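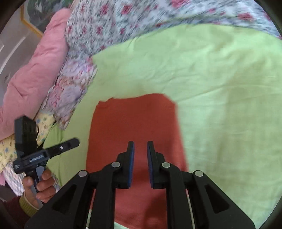
12.05.2024
Von Rania Badawi

Bettwäsche aussortieren: Was bleibt, was geht, was in den Flickenkorb kommt

Im Mai räumen viele von uns die Winterdecken weg, und dabei kommt meistens alles andere gleich mit aus dem Schrank. Wer das Laken unter drei Steppdecken hervorziehen muss, legt besser einmal den ganzen Stapel aufs Bett und fängt von vorn an.

Zuerst die Decken. Gesteppte und bauschige Stücke brauchen am meisten Platz und bestimmen, wie viel daneben noch hineingeht. Sie kommen gewaschen und vollständig trocken ins unterste Fach oder in eine Stofftasche. Vakuumbeutel sind für Synthetikfüllungen in Ordnung, Daunen lagern wir lieber locker. Fadwa El Fassi faltet ihre Decken der Länge nach in Dritteln und rollt sie dann auf. Das hält besser als ein Stapel, der beim ersten Griff umfällt.

Danach die Laken und Überzüge. Einfarbige lassen sich leicht zusammenstellen, bei geblümten und karierten Stoffen lohnt es sich, Bezug und Kissenhülle gleich ineinander zu legen. Ist ein Muster nur noch als Einzelstück vorhanden, kommt es auf einen eigenen Stapel. Ein hellgrünes Laken passt zu fast jedem Blumenmuster mit Rosa und Grau, auch wenn man das im Laden vielleicht nicht so gekauft hätte. Knitterfalten sind kein Grund zum Aussortieren, dünne Stellen in der Mitte schon. Zum Prüfen das Laken gegen das Fenster halten.

Kleine Stücke und Reste werden am häufigsten vergessen. Ein rechteckiges Stück Stoff mit leicht ausgefranstem Rand ist als Staubtuch oder Flicken noch gut zu gebrauchen. Wer es länger behalten will, schneidet die Kante gerade und näht einmal mit Zickzackstich herum. Kräftige Farben wie Rostorange beim ersten Mal bitte allein waschen. Tarek Tawfik hat das im März ausgelassen und besitzt seitdem zwei lachsfarbene Kissenbezüge.

Was ihr nicht mehr braucht, nimmt die Stoffsammlung von Pletia an. Gesucht werden vor allem Baumwollstoffe ab Kissengröße, gerne gemustert, sauber und ohne Knöpfe. Im vergangenen Jahr kamen 1.987 Teile zusammen, davon gingen 710 an die Nähgruppe von Ismail Abdel Hamid. Die Gruppe macht daraus Patchworkdecken; für eine große Decke verarbeitet sie bis zu 400 Flicken. Bauschige Decken und Kissen mit Füllung können leider nicht angenommen werden.

Abgabe wie bisher im Laden Metwally, Hintereingang. Bitte die Stoffe gefaltet in Taschen bringen und auf einem Zettel vermerken, ob sie schon einmal heiß gewaschen wurden. Fragen zur Sammlung beantwortet Adel Cherkaoui.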